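Ballora Shared Office – notes from the January tenants' get-together

Notes by Su-chen Yu, typed up the same evening while I can still read my own handwriting

In the room: Cheng-en Kwok, Cheng-en Yen, Talha Cheema, Kurniawati Osman and me. We started at 4:10 pm, ten minutes behind, because the elevator was slow and Talha had gone down to let in the water delivery. With two Cheng-ens at the table I'm using last names for both of them, sorry if it sounds like a school report!

1. Last month's notes

Everyone had read them, or said they had. Kwok asked me to fix one thing: he never agreed to repaint the phone booth himself, he agreed to get a price for painting it. Fixed. He still doesn't have the price.

2. Money

Kurniawati went through the supplies account. We have $873 left to last us until the end of the lease year, and that has to cover coffee, paper, the printer drum (which is on its way out, you can hear it) and anything we buy for the shared desks. Talha wanted to know if the $24 a month we pay for the plant service comes out of the same pot. It does. There was a fairly long conversation about whether we like the plants enough. Yen likes the big one by the window and could live without the rest. We kept the service for now and will look at it again when the contract comes up.

I asked whether Tatora had ever paid us back for the folding chairs they borrowed. Kurniawati hadn't heard a word. I'll write to them, and I'll be nice about it.

3. The shared desks

This took up most of the meeting, so bear with me. We have four white desks along the back wall that anyone can use, and the general feeling is that they've turned into a parking lot. Yen came in early one morning with a client and had to move a stack of catalogs, two mugs and someone's gym shoes before they could sit down (the shoes were Kwok's, he owned up right away). Kurniawati said it looks bad when people come for a tour, and we do want that empty office rented.

What we agreed:

Desks get cleared at the end of the day. That means paper, cups, food, shoes. Anything left overnight goes in the gray bin under the coat hooks, and if it's still in there at the end of the month it goes to the thrift store. Talha thought a month was too generous, I thought it was too short, so a month it is.

The monitors stay where they are. Please don't swap them around – the one on the third desk has a wobbly stand and it took Yen ages to get it level.

Wipes are in the cabinet over the sink. The lemon ones only, please. The other tub is for the kitchen counter and leaves streaks on the white tops, as I found out.

Kwok offered to make a small sign. We said yes to the sign and no to the poem he wanted to put on it.

4. Keyboards and other loose stuff

This came out of the desks discussion and got its own number because it went on so long. We have more keyboards than people who want them. Most of us bring laptops, but a few still like a proper keyboard with a number pad when they're doing invoices, me included, I can't do a column of figures on a laptop to save my life. So the question was whether we keep them out on the desks or put them away and let people fetch one.

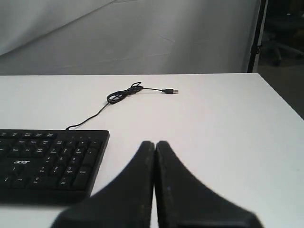 Kurniawati said she would be sad to see the wired ones go, as she never has to hunt for batteries with those, and she'd type on one all day if the cord were kept out of her coffee. I'm with her. The black Acer is a perfectly good keyboard with full-size arrow keys and a keypad, and its cord only needs a tie around it so it stops bunching up in little loops. Talha prefers wireless and would like at least one in the mix.

We settled on this: two wired keyboards stay out, one wireless goes in the drawer with its batteries taped to it, and the rest go to the school collection that Fung runs out of its front office. Yen will plug each one in first and try every key. I'll bring the cable ties, I have a whole bag of 100 at home and have used maybe three.

While we were at it, the mouse pads. The ones with the Cerkero logo are peeling at the corners. Toss them, all in favor.

5. Printer

Over 3,000 pages went through it last quarter, according to the counter. Kwok thinks that's mostly one tenant and looked at nobody in particular. (It was me, the training binders, I've said I'll chip in for the next box of paper.) Kurniawati will get a price on a new drum before we decide anything.

6. Anything else

The back door sticks again. Lift the handle as you push.

Talha is away for two weeks and Yen has the spare key to the supply closet until he's back.

Somebody's lunch container has been in the fridge since before the holidays. Blue lid. I'm not opening it!

To do:
Kwok – sign for the desks, price for the phone booth
Yen – test the keyboards, then take the extras to Fung
Kurniawati – printer drum price
Talha – empty the gray bin before he leaves
Me – cable ties, note to Tatora, box of paper

We finished at 5:25 pm. Next one is in February, same room, and Kwok is bringing the snacks.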